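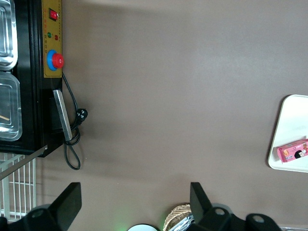
Yellow panel, red knob, blue collar. I want one for my kitchen.

So I finally made it to the Tadent open day! I'd missed the one in May (dentist, long story) and Gönül Bozkurt had been on at me ever since, so on Dec 15, 2024 I drove out to Trenia with a thermos and an empty tote bag and parked behind the old Perow building, where you're apparently not supposed to park.

I write mostly about snack tables and concession stands, the school gym kind, so I went straight for the small equipment. My favorite was a black countertop thing, a food warmer or a bain-marie, depending on who you ask. It has steel trays set into the top, nice rounded corners, and down one side there's this tall mustard-yellow panel with a red rocker switch, a green light and a red light next to each other, and a fat red knob on a bright blue collar. It looks like a toy, in the best way. A thin wooden stick was lying in one of the trays, and of course I started thinking about skewers. The printing on the panel is tiny and I'm not going to pretend I read it. The cord was lying across the table with the plug showing, round pins, so anyone in the US who falls for one like I did should ask about power before getting carried away.

I asked the price and got 300, which I wrote on my hand and then washed off at lunch. Gönül says she heard the same number, so I'm going with it.

There was also a white wire rack sitting by the warmer. I have two very much like it at home, both a bit bent from the year we did popcorn balls.

After that we moved over to the snacks, and that's where the rest of my afternoon went. I have opinions about snack displays. Most people put everything flat on the table, the kids reach across, and by halftime it's a heap. I'm a big believer in height and baskets.

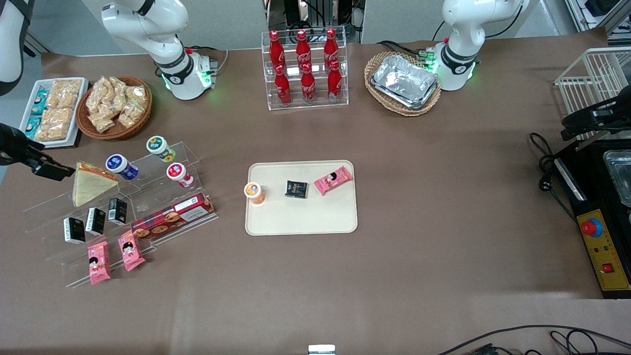 Clear stepped stands are the way to go if you can stretch to them. You see what's at the back, the small drink bottles get a shelf of their own, and the bright lids do half the decorating for you. Same with the Coca-Cola bottles: two rows on a tiered rack, all that red together, and it looks like a shop! I've been standing mine in a dishpan for 14 years and I feel a little foolish.

The baskets I liked even more. A round wicker one piled up with clear bags of crispy light-brown snacks looks so much friendlier than a carton, and the oval one had foil trays stacked in it, which I'm stealing immediately. Mine live in a grocery bag under the table and come out dented. The golden ones that look like rice crackers were in a plain white tray, each in a clear wrapper. Good for a table where lots of hands go in.

Brown paper over the table, too. Cheap, and you roll it up with the crumbs inside when you're done.

Then there was the beige serving tray with a little cup with an orange lid, a small black package with gold and white printing, and a pink one with a cartoon face. I'd hand that to a kid as a snack set any day. Gönül thought it needed a napkin. We went back and forth on this all the way to the coffee stand.

Coffee was 3 dollars and fine. For lunch we walked over to Triệu, where I had soup and she had my spring rolls. Doors close at 7, so if you go to the next one you can easily do it after work, but eat first and park out front.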